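Toriron Desk Scenes: Gallery

We've been playing with Toriron for most of April and I'm still finding new corners of it! It's a simulation kit for two-arm tabletop work, and it comes with 20 ready-made rooms plus 514 objects you can drop onto any table. The desk set is my favorite by a mile – ordinary stuff, close together, with real thought put into the lighting.

Both renders are from the same desk setup, with the mug, phone and notebook out and the two arms over the table.
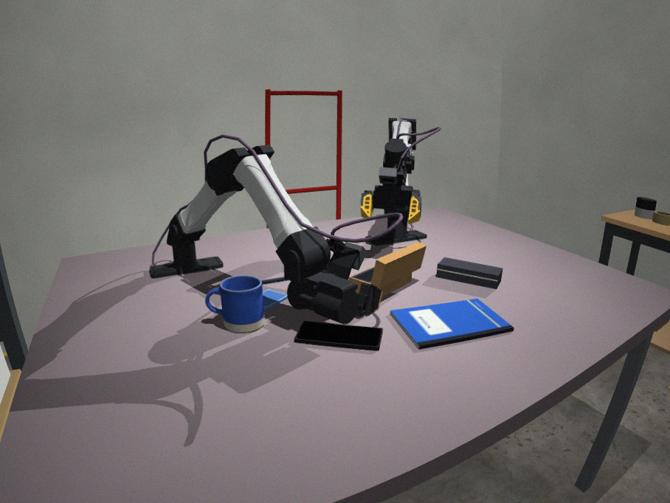 Low over the tabletop, with the phone just in front of the gripper. Look at that cable shadow!

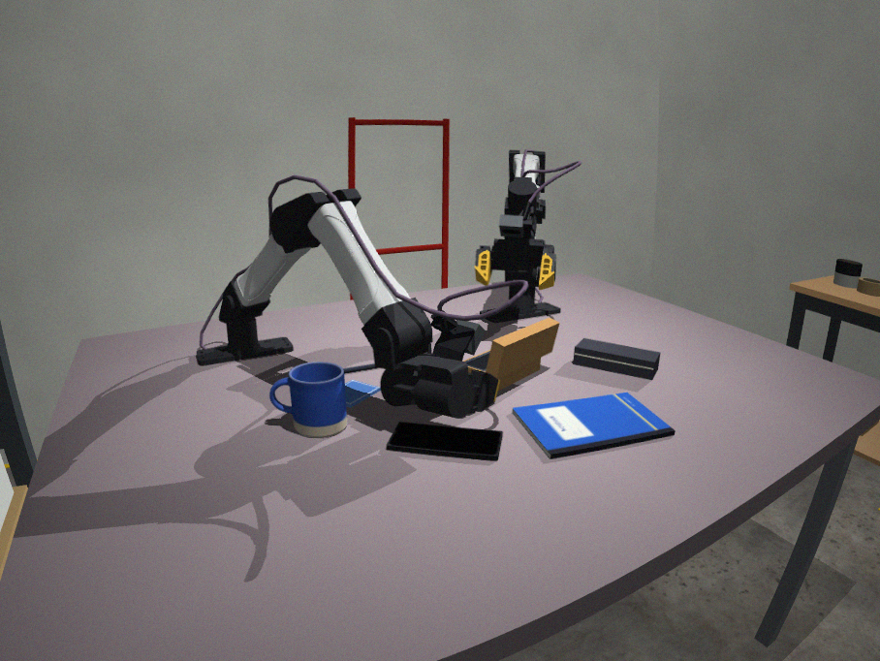

Gripper right up against the orange-tan piece. I love how the purple cable loops out past the wrist.

Yen-ting Chou wrote in to say that the physics settings took longer to learn than the scene editor did, and that the cable stiffness slider deserves its own page in the manual. She also asked for more than 4 lighting presets, and I'm with her on that one.

The Betura add-on brings in kitchen and workshop tables, and I've only opened the first of those so far. It loaded fine on my older machine (a bit slow with shadows turned all the way up, but very usable). More renders once I've had a proper go at the workshop.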